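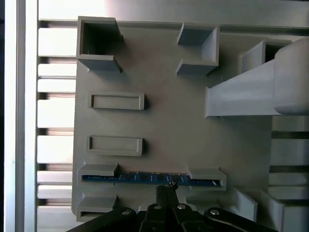

Speaker notes, Claltside regional meet-up, morning session
Shanthi Uddin, Posholm Refurbishing, Dustdale shop

Opening (keep it short)

Good morning. I run the desktop bench at our Dustdale shop. We take in old office computers, test them, swap parts and send them out again. I was asked to talk about what changed for the staff when an arm started doing part of the memory work. I'll stick to that. If you want the controls side, Florencio Esteban is in the second row and built most of it.

Before the arm

Six people on the bench. A good week was 400 machines. Every one of them had its memory pulled, checked and put back or replaced. The work isn't hard but it's hard on the thumbs. You lean into the case, push the clips, lift the stick, and do it again. We had two people on modified duties for sore hands last winter.

Pause here. Ask who has done this by hand for a full shift.

What we moved over

Only the memory sticks, to begin with. A person still opens the case and lays it down. The arm works in the case and at the grey plate, where a stick can sit in a slot under two clips. Florencio printed the plates himself and we went through a lot of versions. The early ones held the boards too tightly. Staff marked up the bad spots with a pencil and he reprinted overnight. I'd recommend that to anyone. Let the people who know the part complain about the plate.

What went wrong

In February we tried to run it at the same pace as a person. Bad idea. It jammed on odd cases and everyone stood waiting. We slowed it down, and now the bench is laid out so that nobody's work depends on the arm finishing. Trays go out on the left, trays come back on the right, and if it stops, you carry on with something else.

Also, the first work instructions ran to 70 steps. They were written for an auditor. Juhász, our lead hand on afternoons, cut them to a single sheet that stays at the bench.

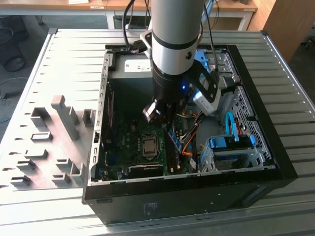 Did anyone lose their job over it?
Everyone who was on the bench at the start still works for us, but the jobs aren't the same ones they had.

Go through the changes in order:

Two people now do fault finding most of the day. They got 152 hours of paid training between them, and a higher rate at the end of it.

One moved to receiving by choice. She didn't like working near the arm and said so. We didn't argue.

The other three rotate. They open cases, load trays, clear jams and do final checks. They tell me the day is easier on the hands and a bit duller, and that they talk to each other less. I didn't see that last one coming. We moved the final check table closer to the bench and it has helped a little.

Pay

Somebody will ask. The rotating jobs stayed at the old rate. The crew thinks clearing jams should count as a skill and I agree with them. It's with head office at Posholm. Don't promise anything from the stage.

If time is short, skip to here

Tell people early. We told ours when the crate was already in the loading bay, and it took more than six weeks to get past that.

Leave ten minutes for questions. Sign-up sheet for the Dustdale visit is by the coffee, closed shoes please.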